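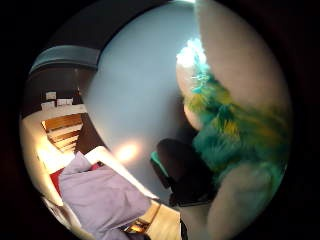 A reader in Mernamo wrote to me that the recount was a waste of money and that I should have said so in my last post. The reader's point was that 16 votes is a clear win in a ward that size, and that the losing side only asked for the count again to put off the swearing-in.

Posted 13 May 2021 by the blog author
Print this page | E-mail this to a friend

I don't agree, but I understand the complaint. The county had to pay for the room, the staff and the deputy at the door, and at the end of it we had the same council member we had before.

For those who don't follow this, the seat is the Rurik ward seat on the Mernamo town council. It was on the ballot in November. 874 ballots were counted in the ward. The margin on the night was 16. After the recount it was 14. Two ballots that the machine had read as votes for the winner were marked for both candidates, and both sides agreed they should come out.

I went to the recount and sat in the public chairs. It took most of a day. The clerk's people worked in pairs at long tables, one reading and one marking, and then they switched. Observers from each campaign stood behind them and were allowed to object but not to touch anything. There were not many objections. The longest delay was over an envelope with a signature that ran outside the box, and the county attorney was called over to look at it. It stayed in.

What I took away from it is that the law on recounts needs work. Under our rules the losing candidate can ask for one at any margin under two percent and the county pays. Above that the candidate pays. This one came in under the line, so the request was proper. You can dislike the rule, but the candidate used it as written.

The part I would change is the deadline. The request can be filed up to the last hour before certification, and this one was. That held up the Enriquez Road vote, because the council would not take it up with an empty seat, and it meant that the people out past Plorken went into winter with the detour still in place. I drove that detour for 4 months. It adds a good stretch to a trip for groceries and the shoulder is bad.

The council could ask the county to move the filing deadline up to three days after the first count. I sent a letter saying so, and I got a form reply. The rules are up for review again at the next regular meeting, under old business, and public comment is limited to two minutes each. Sign up before the meeting opens or you won't be called.

I will be there and will post what they decide. I still have my notes from the recount, and if anyone wants to check my numbers against the clerk's sheet, the sheet is kept at the front counter in town hall and they will make you a copy if you ask.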